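FOR IMMEDIATE RELEASE

Gratmont Linen Exchange adds second drop-off site, extends hours through August

GRATMONT - The Gratmont Linen Exchange opens a second drop-off site this August, at the old Salum shoe store on Mocanu Street. Same rules as the first site. Same price, meaning free.

The exchange takes in worn household textiles: sheets, towels, T-shirts, table linens. Good pieces go back out to families. The rest gets cut down for cleaning cloths and sold by the bundle to local garages and print shops. Proceeds pay the rent on both sites.

"We ran out of floor in the spring," said Farzana Wijesinghe, director of the exchange. "Bags in the hallway, bags in my office. The second site should of happened a year ago, frankly, but the lease took forever."

Last season the exchange handed out 535 sets of bedding. Demand was highest for twin sheets and bath towels, and that has not changed. King size is well stocked, please hold off on those for now.

White cotton knits are also wanted. They make the best polishing cloths and the garages ask for them by name. Frayed hems are fine, so are loose threads and a seam that has started to go. Wash first. No bleach if you can help it.

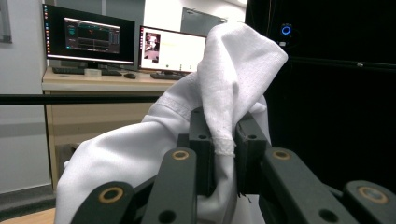 WHAT TO BRING

Sheets, any size but king
Towels, stained OK
T-shirts and other cotton knits, white especially
Tablecloths and napkins
No pillows, no carpet, nothing with oil or paint on it

HOURS AND LIMITS

Mocanu Street opens at 3 p.m. on weekdays and closes at 7. The original site on Grerkar Avenue keeps its morning hours. Limit is 2 large bags per household per visit. Bigger loads, call ahead and a pickup can be aranged.

Sorting shifts are open at both sites. Mizanur Sultana runs the schedule and needs 80 shifts covered before the end of the month. No experience needed, closed-toe shoes required. Teens welcome with an adult.

"Sorting goes fast with a full table," Sultana said. "Bring a friend, bring lunch. We have a fridge now."

Parking at Mocanu Street is in back, off the alley. Front spaces belong to the bakery, which does tow.

MEDIA CONTACT

Kasun Chowdhury, Gratmont Linen Exchange
Interviews and site visits by request, mornings best

###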